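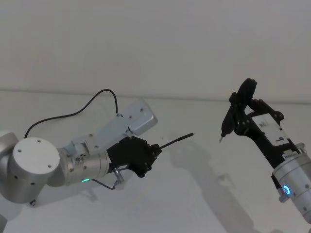 Both arms at the tip alignment stage, each hand holding its stick.

Setting up two-handed tip alignment on the Koltport bench

This page covers bringing the two hands to a common reference point before running any paired task. It assumes both arms are already bolted down and homed, and that the Zotum controller is on firmware 893 or later. Earlier builds ignore the offset file.

1. Route the cables first. On the left arm the upper cable needs a wide loop over the wrist before it plugs into the plate. Turn the wrist through its full range by hand, power off, and watch the loop. If it pulls tight anywhere, give it more slack and start again.

2. Fit the sticks. Open each hand, place the stick across the fingers and close at grip force 200. Do not go above 300, as the finger joints will trip their current limit. The stick with the metal tip goes in the right hand.

3. Check the grip. Push lightly on the end of each stick. If it slides, add one turn of cloth tape where the fingers close.

4. Load the approach pose from the Jaramillo script folder. The tips should end up facing each other with open space between them. Keep the table clear - the script has no collision check against loose objects.

5. Jog the right arm towards the left in 1 mm steps. Change to 0.2 mm steps for the last part and stop when a strip of paper will just pass between the tips.

6. Save the pose as a Fenico offset file. Repeat from two other directions and save those as well. The controller averages all three.

Typical faults

Offset differs between directions: one stick has moved in the grip. Refit both and repeat from step 2.

Right arm stops short: the speed limit is set too low for the approach pose. Set it to 200 in the motion tab.

Offset file not found: the file name contains a space. Rename it and reload.

Redo the alignment whenever a hand has been taken off its wrist.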